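**July, bench notes, Istville**

Second coil works!! Writing this down before lunch so I don't lose the details the way I did with the first one.

Background for anyone picking this book up cold: we're building the therapy loop for horse legs, the pulsed magnetic one that goes in a wrap over the cannon bone. The old loop (coil A) was wound on a flat former, and it never sat right once you bent it. The turns on the inside of the curve bunched up, the ones on the outside spread, and the field map looked like a fried egg. Coil B is wound on a curved former from the start, same wire, 200 turns, and I put it on the mapping jig this morning with the probe at skin distance.

The map is so much better. There's a broad flat region in the middle where coil A had its spike, and the falloff toward the ends is the same on both sides to within what the probe can tell me. I ran it 3 times because I didn't believe it, pulling the coil off the jig and reseating it between runs, and the three maps sit on top of each other. Very happy with this.

Things I did differently, in case it matters later:

- wound by hand at slow speed, with the tension clutch backed off a full turn from where Pentti Pitkänen had it for coil A
- dab of varnish every layer, let it get tacky before starting the next
- leads brought out at the top end so the horse can't step on the cable
- former left in place during the map (coil A was mapped loose, so the comparison isn't perfectly fair, see below)

Heat: ran it at the treatment setting in still air on the bench, thermocouple taped to the inner face. It climbs, bends over and goes flat well under our limit. That's without a leg in it and without the wrap closed. A wrap full of neoprene and warm horse is a different story, so I want to redo this on the gel leg before anyone says the word "finished". The gel leg is still at Rantala and I've asked for it back.

Drive electronics: the Grutent board is behaving. I was getting a ring on the trailing edge of each pulse with coil A and assumed it was the board, but with coil B it's almost gone, with nothing changed on the board side. So the ringing was the coil, or the way the coil and the long lead talk to each other. Pentti said this weeks ago and I argued. Noted, for fairness. I'd still like to try a slightly bigger snubber resistor, just to see.

Pulse counter: let it run through 4,000 pulses over coffee and the counter and the scope agreed at the end. No missed pulses, no doubles. Good little board!

Now the unfair comparison. To claim B beats A, I need A mapped on the same curved former, with the same reseating. It won't fit without squashing it, which is more or less the whole complaint about A, so maybe the right test is A inside an actual wrap and B inside an actual wrap, both strapped on the gel leg. I think that's the one the people at Ralgate will care about anyway. Their vet asked a really good question on the phone: what happens to the field when the wrap slides down the leg an inch or two? With hind legs it always slides. I had no answer. With the flat region we've got now, I suspect the answer is "not much" for the middle of the splint bone and "quite a bit" near the fetlock, but I want numbers. Easy to do on the jig, just offset the start point and map again.

Also want to try:

- thinner foam on the inner face (buys us field, costs comfort, ask Ralgate which they'd pick)
- a softer cable, the present one is like a garden hose when it's cold in the barn
- marking the top end of the wrap in a color you can see in bad light
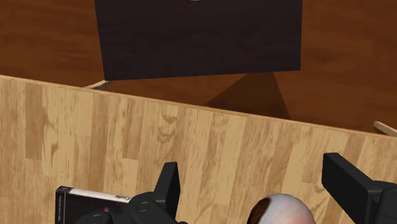
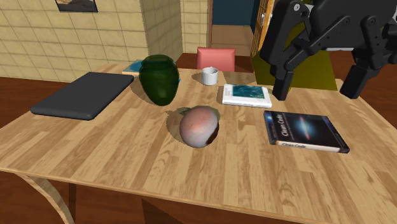
Afternoon, continued. Did the offset map after all, couldn't leave it alone. Slid the start point down in small steps and the flat region travels with the coil just as you'd hope, no odd bumps at the edges. So a slipped wrap treats a spot slightly lower down at the same strength, and it's only when the spot you care about drops off the end of the flat part that you lose dose. That's a much nicer answer to give the vet than I expected to have today. I'll send her the plot with the leg outline drawn over it.

One worry: the last map of the day had a small step in it, near the lead-out end. Could be the probe cable pulling, since I'd moved the stool and it was hanging differently. Could be a loose top layer. Tapped the coil with a fingernail and it sounds solid everywhere. Will remap first thing with the cable clipped to the jig before I touch anything else.

Pentti, if you're in before me: please leave coil B on the jig, and don't adjust the clutch. Winding C with the same settings as soon as the varnish order comes in.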